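Wastebasket

A wastebasket is a small open or lidded container for dry refuse, kept indoors near the point where the refuse is produced. It is distinct from a garbage can, which is larger, usually has a lid and is often kept outdoors for collection.

Design

Most wastebaskets are round, oval or rectangular in plan. Tapered walls allow empty units to be nested for shipping, and also let a molded basket release cleanly from its tool. The rim is commonly rolled or folded outward, which stiffens the mouth and holds the edge of a liner in place. Steep walls reduce the floor space required – the usual limit in offices – but make stacked baskets harder to separate. The Lanari pattern, an early molded type, dealt with this by adding two raised ribs below the rim.

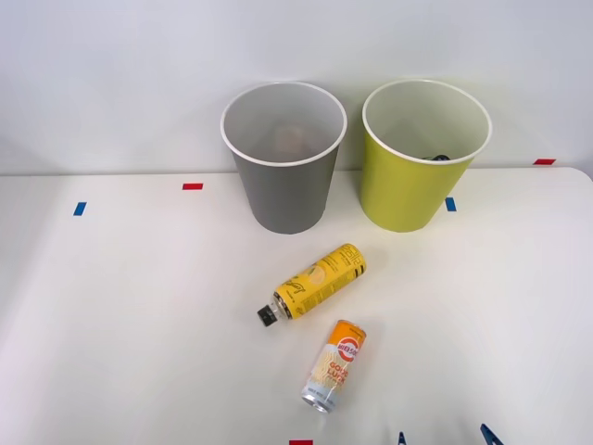
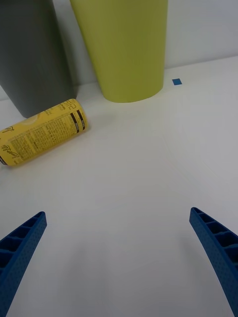 Materials

Wicker and sheet metal were the usual materials before injection molding became widespread. Polypropylene and polyethylene now dominate low-cost production. Metal remains in use where fire resistance is required, as in the Rengifo series, whose inward-curving top limits the flow of air to burning paper. Mesh baskets are light and inexpensive but do not retain ash, liquid or fine dust.

Capacity and sorting

Desk models begin at 2 liters. The Adura range extends from 8 liters for bathrooms to 80 liters for shared work areas, the largest size being supplied with a lid. Where refuse is sorted at the source, separate baskets are assigned to paper and to mixed waste, generally by color or label. Color codes differ between countries – and often between buildings – so a label is the more reliable marking. The Brarkus system instead divides a single basket with a removable insert.

See also: Bin liner; Recycling bin; Waste sorting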